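How to Cure and Store Sweet Potatoes at Home

Sweet potatoes straight out of the ground are starchy and bland. They need a warm, damp rest before they go into storage, and that rest is called curing. It heals the scrapes from digging, thickens the skin and starts turning starch into sugar. A crop that is cured well will keep into spring.

Digging

We dig in September, before the first frost. Cut the vines back the day before so you can see where the crowns are. Push the fork in well away from the crown and lift from underneath. The skins are very thin at this stage and tear if you rub them.

Brush off the loose soil with your hand. Do not wash the roots. Washing can wait until you are ready to cook.

Sorting

Set aside anything that was speared by the fork or chewed by wireworms. Those roots can be trimmed and eaten in the first couple of weeks. Small scrapes are fine and will heal over. Do not leave the roots in direct sun while you sort, as they scald quickly.

Curing

You need a small space that you can keep at 80 to 85 degrees with high humidity. A closet or spare bathroom works. I use a 1000-watt heater on its lowest setting, plugged straight into the wall and kept well clear of anything that could catch fire, with a pan of water on the floor nearby. Check the thermometer morning and evening.

Lay the roots in a single layer with a little space between them. Leave them for a week to ten days. If the room runs cooler, allow two weeks. When they are done, a light scratch from the fork will have dried over and the skin will no longer slip under your thumb.
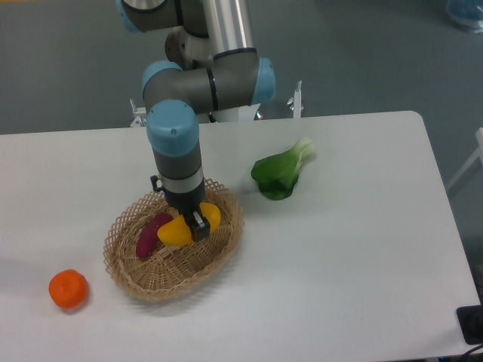
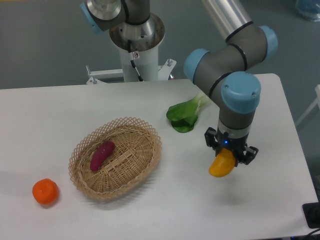 A sweet potato in a wicker basket, second picture. 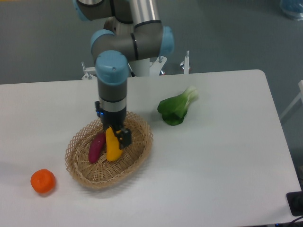 Can I cure sweet potatoes in the oven?

It is better to use a room or closet. Most ovens do not hold a temperature low enough, and the air inside is too dry for the skin to heal.

Storing

After curing, move the roots somewhere dark at 55 to 60 degrees. A basement shelf or an unheated bedroom is usually right. Do not put them in the refrigerator. Below 50 degrees the centers go hard and the flavor turns.

Wrap each one in newspaper and pack them in cardboard boxes with the flaps open. Keep the boxes off a concrete floor. Last year we put away nearly 140 pounds this way in four boxes.

Wait at least three weeks before eating them. They will be noticeably sweeter by then.

Checking

Go through the boxes every two weeks. Take out any root that has soft spots, a sour smell or dark, sunken patches, and change the paper on the ones next to it. A few short sprouts can be rubbed off, and those roots should be used first.

Posted by Svetozár Baláž, 27/01/2024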